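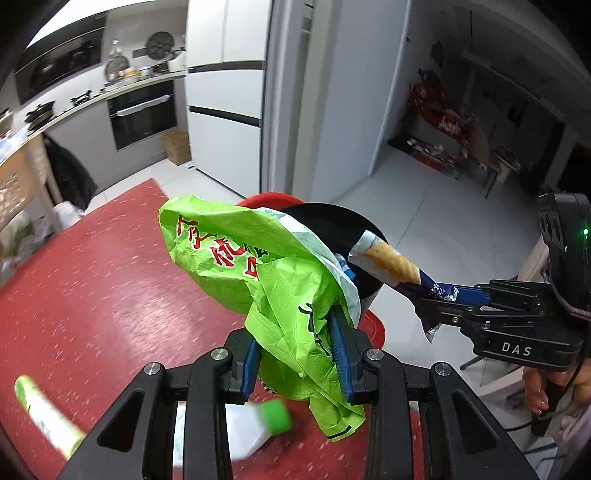
## 4. Setting Up Your Season in Driswood Sideline

Welcome back! If you've made it through the first three sections, your league account is up and running and you can sign in from a phone or a laptop, so we can get to the part most coaches have been waiting for. By the end of this section you'll have a season, a roster, a schedule and a scorebook ready for opening night. Set aside an evening for it the first time through, and keep last year's paper roster next to you if you still have one.

**Before you start.** You'll need your league code (it's in the welcome letter from Trarnport, printed under the address), the list of players with their jersey numbers, and the names of the coaches who should be able to change things.

### 4.1 Create the season

1. Sign in and tap **Seasons**, then **New Season**.
2. Pick your sport. Football, soccer, basketball and softball each have their own scorebook, and you can't switch once games have been played, so take a second look here.
3. Type a name for the season. Please put the level in the name ("Varsity Fall," "JV Fall" and so on). When we started out in the Cuadros Valley League we had four seasons all called "Football," and Milagros Paucar spent most of an August evening sorting out whose games were whose.
4. Set the number of regular season games. The starting value is 9, which suits most high school football programs. Playoff games are added later and don't belong in this number.
5. Tap **Save**.

> **Note:** If your program plays as an independent, choose **No Conference** from the list. You'll still get a full schedule and a win-loss record, but the standings page will stay hidden, and that's how it should look.

### 4.2 Build the roster

You can type players in one at a time or bring in a spreadsheet. For a small squad, typing is honestly pleasant enough with a cup of coffee. For anything bigger, use the spreadsheet.

1. Open your season and tap **Roster**.
2. Tap **Add Player** to type a name, or **Bring In a File** to use a spreadsheet.
3. If you're using a file, match each column to its label. Jersey numbers go under **No.** and grade goes under **Yr.** Leave the rest blank if you don't keep it.
4. Look over the preview. Any row shown in orange has a repeated jersey number or a missing name.
5. Tap **Accept** when the orange rows are fixed.

A single roster holds up to 161 players, counting injured and inactive ones.

> **Caution:** Bringing in a second file *replaces* the roster. It does not add to it. If three kids join in the second week of practice, type them in by hand, or add them to your original spreadsheet and bring the whole thing in again.

### 4.3 Give your coaches access

1. Tap **Staff**, then **Invite**.
2. Enter the coach's email and choose a role:
 - **Head Coach** can change everything, including the schedule.
 - **Assistant** can change the roster and the depth chart.
 - **Scorekeeper** can only open the scorebook on game day.
3. Tap **Send**. The invitation is good for 12 hours, so it's kind to let the person know it's on the way.

When a head coach steps down, have them pass the role along before their access is removed. Go to **Staff**, tap the new coach's name, and choose **Make Head Coach**. If the old coach has already left, call the help desk and ask for Hernán Restrepo, who can move it over for you once your athletic director confirms the change.

### 4.4 Enter the schedule

1. Tap **Schedule**, then **Add Game**.
2. Choose the opponent. If the school isn't listed, tap **Other** and type it in.
3. Mark the game **Home**, **Away** or **Neutral**.
4. Enter the kickoff time. Use the time where the game is being played, even if you're traveling across a time zone.
5. Repeat for each game, then tap **Publish**.

Families won't see anything until you publish, so feel free to leave a half-finished schedule overnight and come back to it.

### 4.5 Past seasons (optional)

Some programs like to enter their old records, and we love seeing them. The earliest year the system accepts is 1978. Tap **History**, then **Add Year**, and fill in the wins, losses and head coach. Ties are allowed for any year.

If you use a Veretti scoreboard, leave it switched off for now. Pairing it is covered in Section 5.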